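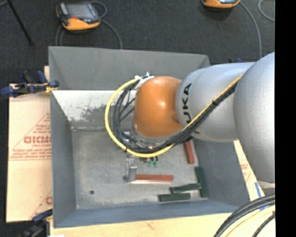

**Figure 3.** Grey open-topped metal bin with sloping walls and a scuffed floor.

### 4.2 Surface wear and cleaning time

Wear on metal containers is usually recorded by eye, and the records vary a great deal between sites. At the Grarstead depot we used the five-point scale proposed by Polák, in which a score of one means no marks and a score of five means bare metal over most of the floor. Scores were entered in December, before the annual repaint, for 300 containers.

Containers scoring four or five took longer to wash than the rest — a median of 200 seconds against 140. Food residue was the main cause of repeat washing, and 19 containers had to be washed three times. Paint type made little difference once age was taken into account.

The Caltthorpe records cover 2,000 washes but use an older three-point scale. We converted them by merging our two lowest and two highest scores, and the same pattern held, though it was weaker. Water hardness differs between the two towns and was not controlled for; we return to this in Section 5.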